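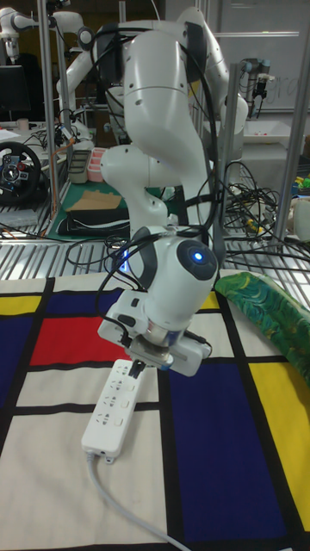 Handout 5, fig. 1. White multi-outlet power strip, gray cord, on the patterned cloth.

Power at the Desk: notes for week 5
Home and Workspace Basics, evening section
Siriporn Klinhom

Hi all! These are my cleaned-up notes from the session, plus a few bits I skipped when we ran over (my fault, I got going on extension cords and couldn't stop). If you missed class, read this and then do the little job at the end before we meet again.

Where the strip goes

Start with where it lies, before you plug in a single thing. I like a strip out where I can see it, flat, with the sockets facing up and the cord leaving from the end that's nearest the wall. Laying it on a slant is fine, and on a small table it's often the only way the cord can get off the edge without a tight bend. What I don't want is a strip under a rug, behind a radiator, or at the bottom of a drawer full of scarves. Keep loose fabric off the top of it too. Dish towels, napkins, the sweater you took off at lunch, all of that tends to creep toward the warm end of a desk!

Somebody asked about tablecloths. A thin one lying flat under a strip at a desk you're sitting at doesn't bother me much for a short job, but I wouldn't leave it set up like that for the whole winter. A bare, hard surface is better for anything permanent. And a busy pattern does make it easier to lose a small black adapter, ask me how I know.

Reading the label

Turn the strip over (unplugged, please) and look for the maximum load. It'll be in watts or amps, and if it's only in amps you multiply by the voltage where you live. Then add up what you mean to plug in. A laptop charger might be 65 watts or so, a desk lamp with an LED bulb maybe 9, a phone charger not much more. You can run a whole homework corner off one strip and hardly notice. A space heater is a different animal: 1,500 watts is common, and it goes straight into the wall outlet, by itself, every time. Same for kettles, irons and hair dryers.

No strip into a strip. I know I say it every term.

Plugging in and pulling out
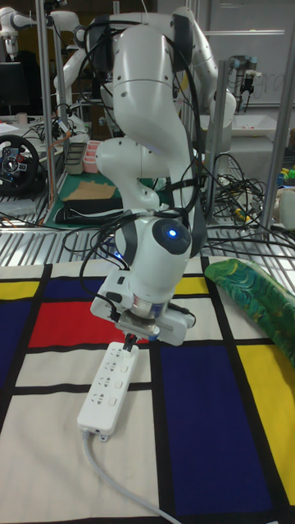 Bring the plug in straight, from directly over the socket, and hold it by its body. Line the prongs up first and then press. If it won't go, stop and look. Sockets come in different shapes, and the ones that take several kinds of plug can feel stiff or a bit sloppy depending on what you give them. A plug that wobbles and won't sit flush should come back out, and please don't wedge it with folded paper (Sombat Sitthichai confessed to this in front of everybody, thank you Sombat).

Coming out is the same thing backwards. Grip the plug, pull straight up, and put your other hand on the strip so it doesn't slide along with you. Never tug the cord. Bulky adapters go at the ends where they won't cover a neighbor.

To do before next time

Pick one strip at home. Write down its rating and everything plugged into it, with the watts. Run your fingers along the cord once it's unplugged and note any nicks or flat spots. If you find damage, throw the strip out, don't tape it.

Bring the list with you. We'll use it for cable labels, and I'll have the good markers.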